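Tidying Task Group Report: Basket Handling and the Cable Fault
Malcolm Haworth and Wayne Penrose

1. Aim

Our part of the Pickering project was to get an arm to take hold of a storage basket in a set of household shelves, draw it out by a set distance and push it back. The other group had the table-top tasks. We were marked on how reliably the motion could be repeated and on how we dealt with faults, and most of this report is about one fault.

2. Setting

We worked with a dark cube bookshelf next to an open closet. It has two woven baskets, one above the other, with books and small ornaments in the other cubes and a trailing pothos on the top. We left the shelf as a household would have it. The closet side matters for what follows, as the arm's cable runs on that side and the coats hang close by.
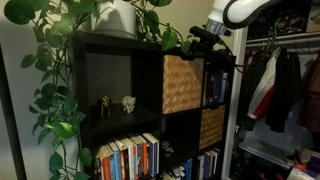 3. Method

The motion was written in Idis, the planner we were given in the autumn term. Each run had four stages: approach from above the shelf, lower to the rim of the upper basket, close, and draw. Wayne ran the planner and Malcolm stood at the stop button. We planned 46 runs over two afternoons, all at the lowest speed setting.

The planner has a model of the shelf, the baskets and the closet door frame. It has no model of the cable. We knew this from the handover notes and judged that the slack was enough.

4. What went wrong

On run 8 the arm stopped by itself during the draw stage and reported a force limit on the wrist. The basket was part of the way out and tilted. Malcolm pressed the stop at once, although the arm was already still. Nothing fell from the shelf.

We first blamed the basket. The weave has some give in it, and we thought a finger had caught in a gap. We changed the closing force and started again. The next run was clean, and the one after it stopped in the same place. 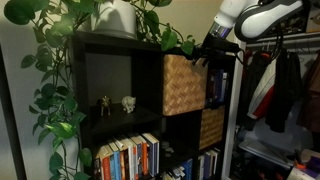

Figure 2. Gripper above the shelf near the upper basket, with cables hanging in front of the closet.

Wayne then went through the log for both stops. The wrist load began to rise 900 milliseconds before the limit was reached, and it pulled sideways towards the closet. A finger caught in the weave should have pulled along the line of the draw. We repeated the motion by hand with the power off and found that the cable could hook behind the edge of the door frame when the wrist turned. Whether it hooked or not depended on how it had been left hanging after the run before.

5. Safety

The force limit did its job both times. We were less happy with our own part. After the first stop we changed a setting and carried on without finding the cause, and our own risk sheet says not to do that. If the limit had been set higher, as it was for the table-top group, the shelf could have been pulled over – it is not fixed to the wall. We wrote this up as a near miss and handed it to the lab at Sinby the same evening.

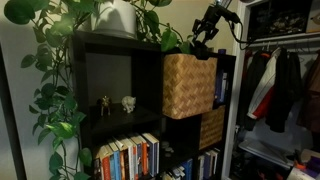
The changes we made were small. The wrist now turns the other way before the draw, and the start pose is higher, so the cable has further to drop before it can reach the frame. We also added a line to the checklist: look at the cable before every run and say aloud that it is clear.

6. Results after the change

We finished the remaining runs with no further force stops. In two of them the basket went back slightly crooked, and we counted these as failures under the marking scheme. The cause was the release height and had nothing to do with the cable.

7. Further work

The cable should be in the planner's model, even as a simple swept shape. Kultulholm, who supply the wrist mount, sell a guide clip that would hold it closer to the arm, but it did not arrive before our sessions ended. The next group should fit it and repeat the runs with the original wrist turn.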